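The Lounge Corner at Villstead, After Tidying

My name is Thabiso Molefe and I take care of the shared rooms in the Villstead building. Many tenants asked me what was done with the second floor lounge. The larger work of the year was the carpet and the painting. This page is about the daily things: the bin, the chairs and the table.
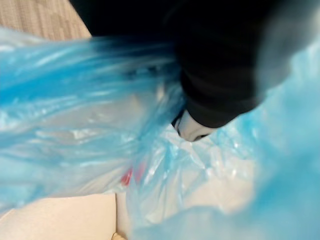 Page last changed: October 7, 2023

The bags for the small bins are light blue and thin, so a little of the light goes through them. We buy them from Gunico in boxes of 260 pieces. When a new bag is opened it likes to stick to itself, and you must push it down well inside, until it touches the bottom of the bin. If air stays under the bag, it rises again and the paper cups fall out beside it.

Please do not tie the bag to the bin with a knot. Nomvula Naidoo from room 34 showed me to fold the extra part over the rim, and now I do it in this way in all the rooms. 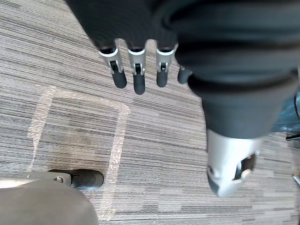

The carpet was cleaned by the Mathebula company before the chairs came back. They told us to lift the furniture and never pull it, and I ask the same from everybody. Small pieces of paper and crumbs are better picked up by hand on the same day. If you spill coffee, put a dry cloth on it and call me at extension 186, also in the evening.

The two white armchairs are staying where they are, with the round table between them. Some people wished for a sofa in this corner, but I think that two chairs are more comfortable for a talk. Each chair has its beige cushion.
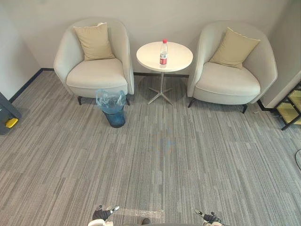
Water bottles which are left on the table for more than one day will be thrown away. I am sorry for this rule, but I cannot know which bottle still has an owner. The small dark blue bin is for light trash only. For food, please use the big one in the kitchen, Zetilik empties it every evening.

In November I will add 3 more pictures, from the reading room.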